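Three weeks with the Sayce kit

I have wanted to write this one up since June and kept putting it off, mostly because every spare evening went into playing with the thing itself. So, the Sayce. It's a teach-by-doing kit from a small outfit called Bredent, and it's the first home robotics product I've used where I spent more time on the task than on the cables.

For anyone who missed my earlier post: you wear a light headband camera, you do a chore with your own two hands, and the software turns your recordings into something a pair of small arms can practice from. The kit covers the headband, the recorder, the software and 12 months of training time on their servers. The arms are extra. I already had a Skikberg pair on the bench from last year, and the Sayce found them on the first try, which made me laugh out loud in an empty garage.

It cost me 358 dollars with shipping. I've spent more than that on things that now live in a drawer.

Setup took one evening. The headband is comfortable enough that I forgot I had it on and answered the door in it (sorry, delivery guy). You calibrate by holding your hands out flat and turning them over a few times, and then you're off. The manual is thin but it's written by someone who has clearly used the product, and I loved the page on picking your first task. Their advice is to choose something dull with a clear beginning and end, and to do it the way you normally would. No slow motion, no showing off.

My dull task was water bottles and cardboard boxes. Two hands, one bottle in each, into the box and out again. It sounds like nothing! But clear plastic is hard for cameras, a box has dark corners and floppy flaps, and your two hands have to stay out of each other's way. I figured if the Sayce could cope with that, it could cope with my pantry. 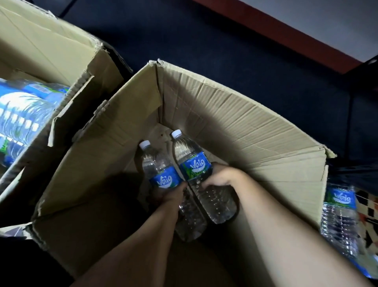

Gwenllian Prosser wrote in after my first post to say that she'd had a much harder time with clear plastic than I expected to, and that her arms kept closing on air until she went back and recorded the same job at different times of day. She also thinks the short clips are worth more than the long ones, and that I should stop recording when I get tired, as the sloppy takes drag everything down.

She was right on both counts. I had been doing long sessions after dinner under one lamp, and my late takes were a mess. I threw a lot of them out and started again with short bursts, some before work and some on Saturday with the garage door up. By the end I had 1,139 clips, and the difference in the arms was huge. They still fumble when two bottles are close together, but they go in for the grab like they mean it now.

A few gripes. The clip browser is slow once you get past a few hundred recordings, and there's no way to tag a bad take while you're wearing the headband, so I ended up saying "nope" out loud and hunting for it later. The battery lasts around 3 hours, less if the garage is cold. And I'd love a second strap size.

Ieuan Phillips has been asking whether he should get this or wait for the Nurthorpe, and my answer is that I'd get this one if he already has arms. If he doesn't, waiting makes sense, as the Nurthorpe is supposed to come with its own.

Next up for me is cans, then the awful job of egg cartons. I'm clearing the bench on Monday night and I can't wait.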